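## Label your seed jars so they last

I've been saving seed on my Orstead plot for years, and good labels have made it so much more fun! Start with clean, dry jars and plain paper tags. Write the variety first, then the month you picked it.

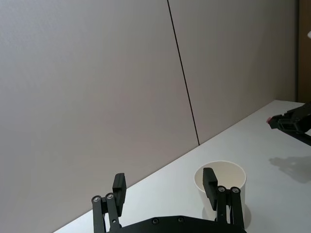 **Can I use an ordinary biro?**

It will do for one winter, but pencil fades far less.

Next, weigh your seed. My beans from December came to 495 g, which filled 2 jars nicely – a lovely sight on a grey morning. Put the weight on the back of the tag.
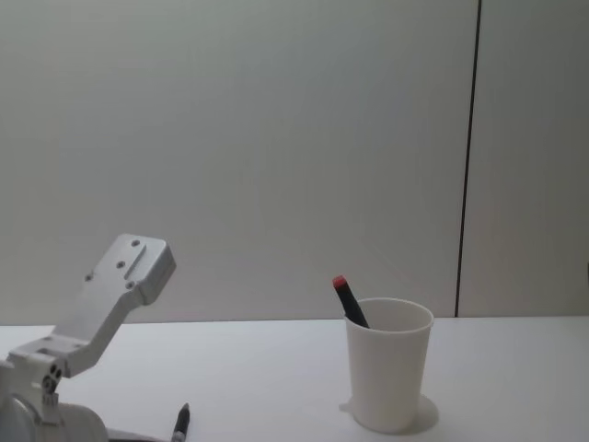

Tie the tag round the neck with string and pop a second slip inside the jar. Keep everything somewhere cool and dark, and check for damp each month.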